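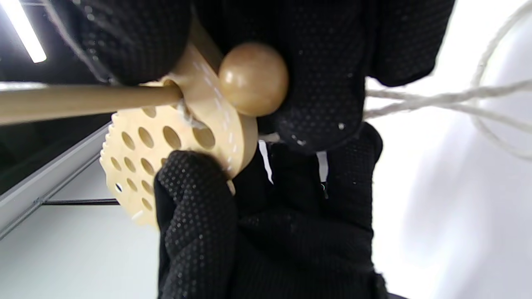
Finish for small beech and birch parts — wax or oil?

traltley_bench
Making a batch of 124 small turned and drilled parts for a craft stall in January. Unfinished wood picks up skin oil at the stall and looks gray by closing time. I have hardwax oil from Kuveo and a tin of plain beeswax paste. Which one holds up to handling?

ycabrera
Hardwax oil. Beeswax stays soft and prints under a warm thumb. Sand to 180, wipe, one thin coat, buff off after 5 minutes.

sorolwood2803
Disagree on 180. On birch end grain that leaves it thirsty and you get dark rings at every drilled edge. Take end grain to 320 and leave the faces at 180.

ycabrera
320 closes the surface and the oil sits on top. I have had it peel.

sorolwood2803
It peels when the coat is too thick. Different fault.
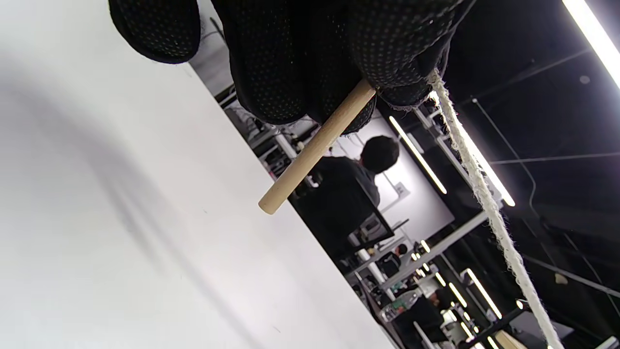

Rods are a separate problem. A dowel has long grain along the side and end grain at the tips, so one coat gives you two colors. I seal the tips first with oil cut 5 to 100 with thinner, wait overnight, then coat the whole piece.

S. Navaratnam
What thinner? Some hardwax oils separate if you cut them.

sorolwood2803
Whatever the tin specifies. Mine is from Amarasinghe and takes mineral spirits. Check the data sheet for yours.

traltley_bench
Tried both grits on scrap. 320 on the end grain is more even, no peeling so far, but it has only had four days. Rags are spread flat outside to dry, before anyone asks.

ycabrera
Scratch it with a fingernail at two weeks and post the result. I still expect it to lift.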